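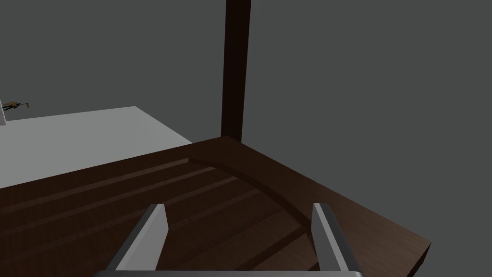

Tokskaについて

Tokskaは、ロボットのグリッパー、アーム、カメラ、コントローラーを試験し、比較した結果をお客様にお渡しする小さな会社です。製品は作っていません。販売の代理もしていません。工場や研究室の方が「どのハンドを買えばよいか」と迷っているとき、同じ条件で試した記録をお見せするのが私たちの仕事です。

会社を始めたのはCasimiro RivasとLeire Canteroの二人です。二人は以前、食品の包装機械の会社で働いていました。そこでグリッパーを選ぶとき、カタログの数字だけでは決められず、三種類を買って、二種類は棚に置いたままになりました。その経験から、買う前に比べる場所があればよいと考えました。最初の部屋は印刷所の二階で、アームを一台置くと、椅子を置く場所がほとんどありませんでした。

現在の社員は五人です。日本のお客様が増えましたので、このページも日本語で用意しました。文章は社員のTeodoro Arroyoが書いています。日本語の勉強はまだ続けていますから、少し硬い表現があるかもしれません。どうぞお許しください。

試験の進め方

私たちの試験は、まずシミュレーションで行います。木の天板のテーブルや柱など、形の簡単なものを置いた場面を作り、そこへグリッパーのモデルを入れます。そして指の開き幅、近づく角度、手首のカメラの位置を少しずつ変えて、同じ動作を繰り返します。一つの比較で行う試行は4,000回です。この回数は、結果のばらつきを見て私たちが決めました。

画面の中では、指が天板のすぐ上まで下がったときの様子をよく見ます。平行に開く二本指のグリッパーは、開いた状態では指の間が広く、カメラから机の面がよく見えます。しかし、テーブルの端の近くや柱のそばでは、指の外側の余裕が問題になります。カタログに書いてあるのは多くの場合、内側の開き幅です。私たちの報告書には、外側の幅も必ず書きます。

天板の溝も大切です。平らな面だけで試すと、どのグリッパーもよい成績になります。板の継ぎ目のような細い線や曲がった溝があると、カメラの画像処理がそれを物の輪郭と間違えることがあります。ですから、試験の場面には溝のある面を入れています。

シミュレーションの次に、実機で確認します。実機の試験は一つの組み合わせについて300回です。シミュレーションと実機の結果が違うときは、両方の数字をそのまま報告書にのせます。平均にして一つの数字にすることはしません。摩擦の値が合っていない場合が多いのですが、原因が分からないときは「分かりません」と書きます。

比較の対象

グリッパーは、平行二本指、三本指、吸着式、柔らかい指の四つの種類を扱っています。アームは卓上で使う大きさのものが中心です。大型の産業用アームは、床の強さが足りませんので、お受けできません。カメラは手首に付けるものと、外に固定するものの両方を試験します。コントローラーについては、命令を送ってから指が動き始めるまでの時間と、通信が切れたときの止まり方を調べます。

これまでに113の組み合わせを試験しました。その記録は「Clulis」という社内の台帳に保存しています。お客様の許可をいただいたものは、一部を公開しています。許可のないものは、会社の名前も製品の名前も外に出しません。

私たちの部屋

試験室はArrietaという古い倉庫の一階にあります。一階を選んだのは、上の階では床が揺れて、カメラの比較に影響が出たからです。隣の部屋には計算機があり、夏は少し暑いです。見学は予約をお願いします。午前10時から正午までが一番静かで、ゆっくりご説明できます。

社員の紹介

Casimiro Rivas(代表)
お客様との相談と、試験の計画を担当しています。見積もりも本人が書きますので、返事に時間がかかることがあります。

Leire Cantero(シミュレーション)
場面とグリッパーのモデルを作ります。指の先の形が変わった製品は、図面をいただけますと早く始められます。

Bonifacio Palacios(実機試験)
アームの取り付け、配線、安全の確認をします。お預かりした機械の梱包も担当しています。

Phyllis Cheetham(報告書)
英語の報告書の編集をしています。グラフの軸が途中から始まっていると、必ず直します。

Teodoro Arroyo(カメラ、日本語の窓口)
カメラの調整と、日本のお客様へのご連絡を担当しています。

お金と中立について

費用は、試験を頼んだお客様からいただきます。メーカーの方からのご依頼もお受けしますが、そのときは報告書の一ページ目に依頼者の名前を書きます。結果を見てから条件を変えることはできません。以前、Clistdenという比較の企画では、途中で参加をやめたいというメーカーがありました。そのメーカーの欄は空白のまま公開しました。

ご相談のときは、つかみたい物の大きさと重さ、机や棚の寸法、今お使いのアームの名前をお知らせください。写真がありましたら、それも一緒にお送りください。日本語でも英語でもかまいません。日本語のメールにはTeodoroがお返事をします。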